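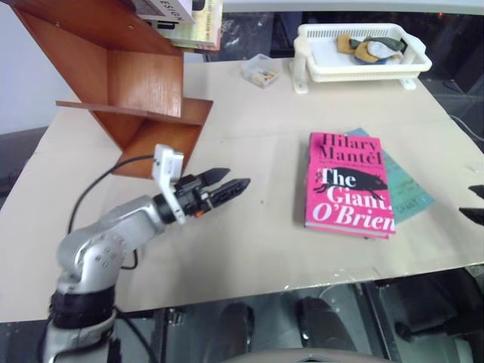 Can you use wheat paste that has been in the fridge since the last session? Only for scrap work and labels you don't care about, and smell it first.

November 4, 2021. Paste notes, second batch.

I cooked the new paste this morning from the Millirum flour, the cheap sack, and put it through the sieve while it was still too hot to be sensible about. Lumpy the first time through. Smooth the second time, apart from a gray thread that I suspect came off my sleeve. I've labeled the jar. The old jar was labeled too, in pencil, on paper, stuck on with its own contents, and the label has now come off in the damp, which I am recording as a test result.

For anyone picking this up later: the question is whether we can stop buying the premixed adhesive from Nedent and go back to cooking our own for spine linings and tipped-in plates. Nedent is consistent, I'll give it that. It also grabs so fast that you get a single chance to set a plate straight, and my record with single chances is on file in the offcuts drawer.

The trial books are the usual discards from the Hrubý bequest. Cloth cases, cracked hinges, text blocks in decent shape. I lined the spines with the thin tissue, grain running head to tail, one lot with fresh paste and one with paste left to stand overnight. Everything went under weight for 48 hours.

Opened them up today. Fresh paste: lining down flat, no lifting at the shoulders, flexes well. Overnight paste: also fine, slightly weaker at the tail, where I had run the brush dry and knew it at the time. So the recipe is acquitted and the operator is not.

The surprise was cockling. Humidity in the room was at 69 percent when I pressed the second lot, and the first and last leaves have gone wavy along the gutter. You could rest a pencil in the dip. The fresh-paste books went in on a drier day and have no waves worth mentioning. I'd been ready to blame the paste for being too wet, and I still might, but it would be rude to do so before repeating the whole thing with the window shut.
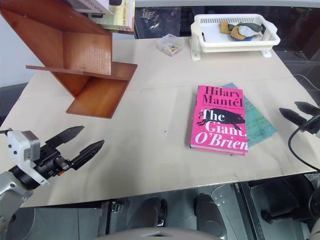

Blotters, then. I changed them at the start and again the next morning, and I think that was one change too few. In July, when we did the atlases, the rule was to change them after 10 minutes, then again after an hour, then leave things alone. I remember finding that rule fussy. It is going back on the wall above the press.

Thinning: the batch came out stiffer than the last. I cut a spoonful with cold water until it dropped off the brush in a ribbon and used that for tissue only. For cloth it needs to stay thick enough to hold a peak. Thin paste on cloth strikes through, and the stain dries to a shade I'd call weak tea if I were selling the book and something else if I were buying it.

Reversibility, which is the whole argument for paste in the first place. I put a damp blotter strip on one of the Nedent spines and one on a paste spine. The paste let go after 19 minutes and the tissue came away in one piece. The Nedent spine went rubbery, then stringy, then took a layer of paper with it. The maker's sheet says removable with moisture. I suppose the paper was moist when it was removed.

Cost I haven't worked out. Flour is almost nothing, but somebody has to stand over the pan stirring, and then there's the pan, which has been soaking ever since and has formed a skin with better adhesion than anything in this entry.

Skerkavum wrote back about the tissue. The heavier weight is out of stock until they find out where it went, and they offer a toned one instead, same grain, a bit more expensive. I've asked for a sample sheet. The toned stuff would hide better under the lifted cloth and would save me dabbing at white edges with tea, a process at which I have also not distinguished myself.

Next:
Repeat the overnight lot with three blotter changes and the window shut.
Write the humidity down before pressing this time, instead of going back to look at the chart.
Try the paste on the split hinge of the blue cloth volume, once the lining has proved itself.
Buy a brush that doesn't shed. I've been picking bristles out of spines all afternoon with the pointed tweezers, and the pointed tweezers are now bent.

Pan still soaking. Tomorrow, the wire brush.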